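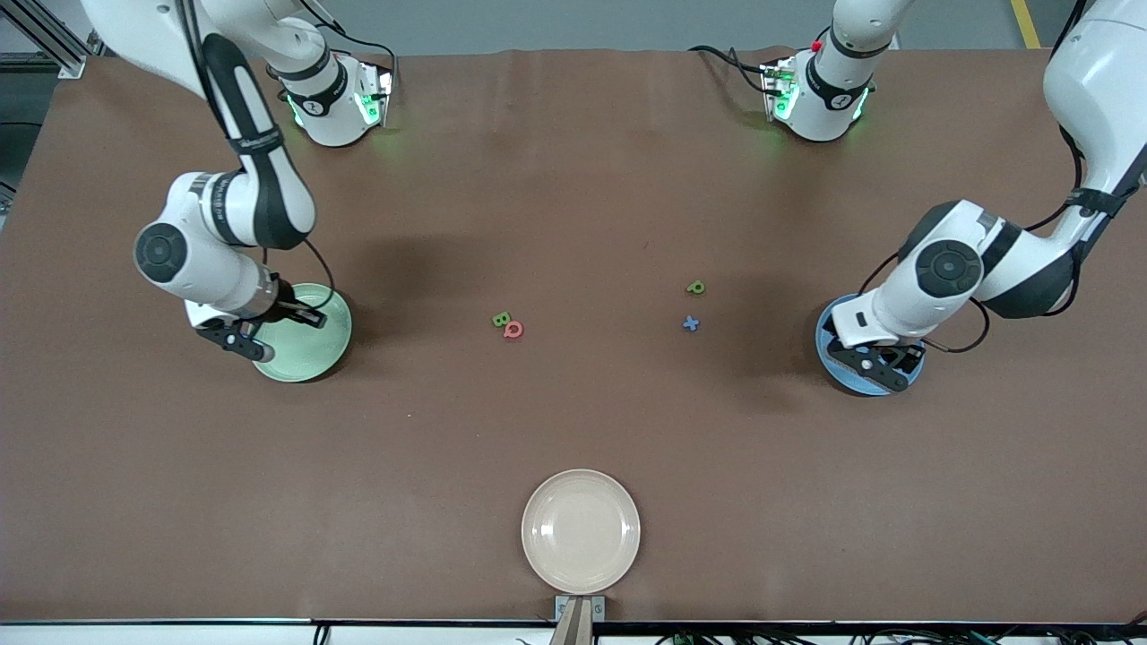
*Plates and foam letters on the brown table, pale green plate on the left*

**Uppercase or lowercase first? (and other letter game questions)**

**marmaladeporch** wrote:

Hi everyone! I've been reading along for ages and finally have a question of my own, so please bear with me, I do go on a bit. My grandson is with me most mornings while his mother is on the early shift, and he has become very interested in letters. He points at them on cereal boxes, on trucks, on the bottom of my slippers. I would like to feed that interest without turning my kitchen into a schoolroom.

What we do so far is a plate game. I put some foam letters in the middle and he "serves" them: letters from his name go on one plate, letters from mine on another, and whatever is left over goes on the last one. He thinks it's hilarious to offer me a helping of S.

All of my letters are capitals, and a lady at the Tevgate library told me, very kindly, that I ought to have started with lowercase. Have I set him back? He turns 5 in July and starts kindergarten after that.

---

**second_pot_of_tea** wrote:

You haven't set him back one inch, please don't lose sleep over it. I taught kindergarten for a long while and I had children come in with all capitals, all lowercase, a jumble of both, and a few who only knew the letters on the Benavides Bakery sign because they lived across the street from it. They all got where they were going.

Capitals are easier to tell apart. Lowercase b, d, p and q are the same shape flipped around, and with a foam letter that can be turned over or stood on its head, that's a real headache. I'd stay with capitals for the serving game and let him meet lowercase in books.

---

**gravelroad_gal** wrote:

I'm going to disagree, though with affection! Almost everything a child reads is lowercase. My oldest knew her capitals cold and then opened her first little reader and hardly recognized a word. It was two months of tears, and I wished I'd mixed them in sooner. With my second I bought the Bitton set, which has both kinds, and we played matching: big letter finds its baby. He took to it like a duck to water.

I do see the point about b and d. I put a dot of marker on the bottom edge of ours so he could tell which way was up.

---

**second_pot_of_tea** wrote:

The marker dot is a lovely idea and I'm a bit cross I never thought of it. I'll still say that one child having a hard time doesn't make a rule, but matching is a good game whichever side you're on.

---

**hushpuppy_lane** wrote:

Can I put in a word for using fewer letters? When we started I dumped all 40 pieces out of the tub, because more is better, right? My daughter chewed on an M and wandered off. My sister suggested a small handful, only the ones that meant something to her that day, and it was a different child at the table. Now the rest stay in an old Gomura coffee can on top of the fridge and we swap a couple out when she gets bored.

Also, marmaladeporch, say the sounds along with the names if you aren't already. "Would you like some sss?" is even funnier than S, in my experience.

---

**gravelroad_gal** wrote:

Seconding the sounds! We can agree on that one at least. And keep it short, ours never ran longer than a piece of toast.

---

**oldquiltbox** wrote:

Slightly off topic, but do any of you have a way of washing foam letters? Ours have jam worked into them. I tried the top rack of the dishwasher and two of the vowels came out curled like potato chips.

---

**hushpuppy_lane** wrote:

Mesh laundry bag, bowl of warm water, a squirt of dish soap, then lay them flat on a towel overnight. No heat! I'm sorry about your vowels.

---

**marmaladeporch** wrote:

Oh, you are all so kind, thank you. I've read every reply, some of them out loud to my husband, who is firmly on the capitals side and wanted that noted. I think I'll keep our letters as they are for now and look for a lowercase set to bring in slowly, with the marker dots. We tried the sounds at breakfast this morning. I was served a large portion of "mmm" and told to finish it before I could have any toast.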